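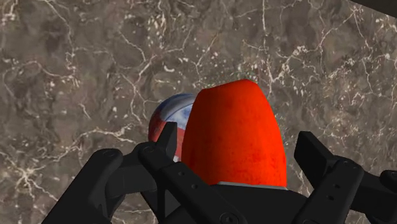 Red shape on veined marble, render.

07/11/2023

Second viewing of Fondasstead, at the Egger in Flitport, early show. The first was in February on a laptop, with headphones, and my notes from then are short and mostly wrong. I had it down as a slow film with a good ending. It is a fairly quick film with a weak ending, and the laptop hid both.

Running time is 100 minutes without the credits. I checked the start against my watch because the listing gave a longer figure, and the listing must include the trailers. Seat was left of center, fifth row from the back. The picture was slightly soft in the lower right for the first reel's worth and then was not, so either the lens was touched or I stopped looking there. Masking was set correctly. Sound level a bit low, which suits this one.

Plot, for the record, as I will forget it again. A weighing clerk at a grain depot in Fondasstead finds that the floor scale has been reading light for years. She reports it. The report is accepted, filed and numbered. She then finds that her own wages are paid out of the difference. The rest is the clerk deciding how much of her working life she would like to have back, and a state inspector deciding how long he can stay in town on expenses. It is sold as a thriller. I would file it under workplace drama with a theft in it.

What works is the procedure. The film shows the scale being tested in full: test weights carried in, placed at each corner, placed in the middle, readings called out and written down, weights carried out. There is one cut in the whole sequence, and it comes while the inspector is turning a page. On the laptop I skipped forward through part of this. In the theater it is the best scene. The weights are heavy and the actors carry them as if they are heavy, with bent knees and a pause before setting down. The sound of each one landing is slightly different, depending on where the floor is supported. By the last corner I could tell that something was under the boards before the clerk could, and I think that was intended.

Camera height is worth a note. Through the first half it sits at counter level, so people standing are cropped at the chest and people sitting get full faces. The clerk sits a lot. The manager stands a lot. When she stands up to read the report aloud the camera stays where it was, and we get her hands and the paper. After that it moves to eye level and never goes back down. In February I wrote "odd framing, maybe wrong aspect ratio." Struck out.

Color is held to a narrow range, gray-green and flour. The exterior shots look like they were graded separately from the interiors, with a harder black, and the join is visible twice, both times at the loading door. Could be deliberate. I doubt it. The night exteriors are noisy in the shadows and the noise has a fixed pattern, so it is sensor and no attempt at grain.

The music is where I changed my mind most. There are 2 cues in the entire film, one at the title and one when the trucks leave. I had remembered a continuous score. What I was remembering is the dryer fan, which runs under every depot scene and changes pitch when the grain is damp. It has been tuned, or the cues have been written to it, as the title music ends on the same note the fan starts on. I had to sit still to be sure of that and would like to hear it again with the level up.

The ending. The clerk gives evidence at the county building, and we hear her statement over shots of the empty depot. The statement tells us everything the scale test has already shown, in the same order. It takes the last ten minutes down to the pace I wrongly gave the whole film. Then the inspector comes back for his coat and they have a conversation about whether she will stay. This is acted well and written badly. He has had no opinions all film and is now issued several. I would end on the fan being switched off, which happens a little before all this and gets the only full silence on the soundtrack.

The subtitles for the harvest song were the Fesinia ones, from the old disc edition, burned in and a size too large. They translate "short measure" as "small ruler," which got a laugh in the wrong place. The dialogue is in English, so it only matters for the song, but the song is where the film states its subject. I have the other translation in the disc booklet somewhere. Check.

House was a quarter full by eye, in a room that seats 100. Door behind the back row still does not close under its own weight. A bar of lobby light lay across the right aisle until the first night scene, when someone got up and pulled it shut. Ticket price has gone up. Coffee has not.

Compared with the director's earlier depot picture, which I rated higher at the time, this one has better sound and worse dialogue. The earlier one has the advantage of a shorter last act and no inspector. I should not compare them further until I have seen the earlier one projected, given how far out I was with this one. The laptop notes are not reliable for anything under the level of plot. Mark all ratings from that stretch as provisional.

Rating moved up from a six to a seven. It would be higher if it stopped at the fan.

Missed the direct bus back by 2 minutes and took the one that goes around by the harbor. Wrote most of this on it. The bus windows rattle at a lower pitch than the dryer fan, and by the Flitport turn I could no longer hum the title cue with any confidence.

To do: find the booklet and copy out the song. Ask at the Egger if the disc edition was the source for the subtitles only, or for the whole showing, which would explain the shadow noise and would mean taking back what I wrote above about the sensor. Re-log the February entry with a pointer to this one. Leave the old text in place.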